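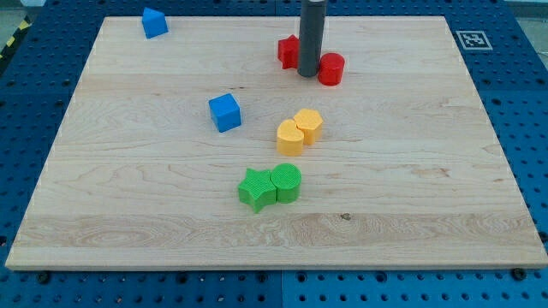
Figure 4. Colored blocks on a wooden board, with the rod of the robot among them.

4.2 Founder ownership and firm growth

We next consider whether firms still led by a founder grew faster than firms that had passed to hired managers. The sample covers 1212 privately held companies, of which 800 had a founder as chief executive in the first year of observation. Ownership shares were taken from annual filings and checked against company statements as of June 2020. Where the two sources disagreed, we used the filing.

Founder wealth is hard to measure when most of it sits in unlisted shares. We followed the Kuroda method, which values the holding at the price of the last outside sale and then takes off 20 percent for the lack of a market. Two firms, Skasik and Prarby, had no outside sale on record and were left out of the wealth estimates, though they remain in the growth figures.

Founder-led firms grew faster in sales but not in profit. The gap in sales was widest among firms with fewer than 600 employees and nearly disappeared above that size. Esturum is an unusual case - its founder left in March of the second year and came back before the year closed - and we coded it as founder-led throughout. Coding it the other way did not change the sign of any estimate in this section.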